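Brerkstead Community Kitchen: autumn progress report to the Gosling Fund

By Isamu Takagi
November 2025
2 min read

The kitchen has now been open for two full quarters under the grant. This report covers the second of them. The first was mostly building work and we wrote to you about that separately.

We served 900 meals in the quarter, nearly all of them at the Thursday lunch. The bid assumed we would run a Saturday lunch as well from the start. We didn't, as the hall was let to the badminton club until the end of their season. Saturdays have now been agreed with the hall and the first one will be in December.

The cooking course is full. There are 8 places and we have a short waiting list, mostly people who heard of it at the lunch. Sessions cover soups, pulses, pastry and doughs, and using up leftovers. Two of the first group have gone on to do their food hygiene certificate, which we paid for out of the training line.

Equipment. The second-hand oven from Borkell works well on the top shelf and poorly on the bottom one. An engineer has looked at the fan and wants to replace it. The part is on order. Until it comes we are baking in two batches, and lunch on pastry days has been going out late. The extractor passed its inspection. The new fridge is smaller than the one we asked for, but the larger model would not go through the side door.

Spending is close to plan. Food costs are over, mainly oil and eggs, and we have covered this from the transport line, where there was £178 left after the Celtness route was dropped. Only one person was using it and she now gets a lift with a neighbour. We would like your written agreement to that move – the grant terms say any change between lines needs it.

Staffing has not changed. The cook's hours go up when Saturdays begin, as set out in the bid.

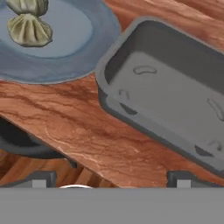

Will the kitchen need more money to open on Saturdays? The grant covers the cook's extra hours and the hall hire up to the end of the funded year, and after that we would have to raise the hire ourselves.

Work for next quarter is the Saturday opening, the oven repair and a second run of the course. We also want to sort out the booking sheet. At present people can put their name down at the hall or by phone, and the two lists don't always match.

Receipts are in the usual folder.

Comments

Marg: Can you put the Saturday times up at the bus stop as well please, not everyone looks online.

D. Pell: Good to see the course is full. Is there an evening one planned? I work days.

Thursday regular: The lentil soup was very good. More pepper though.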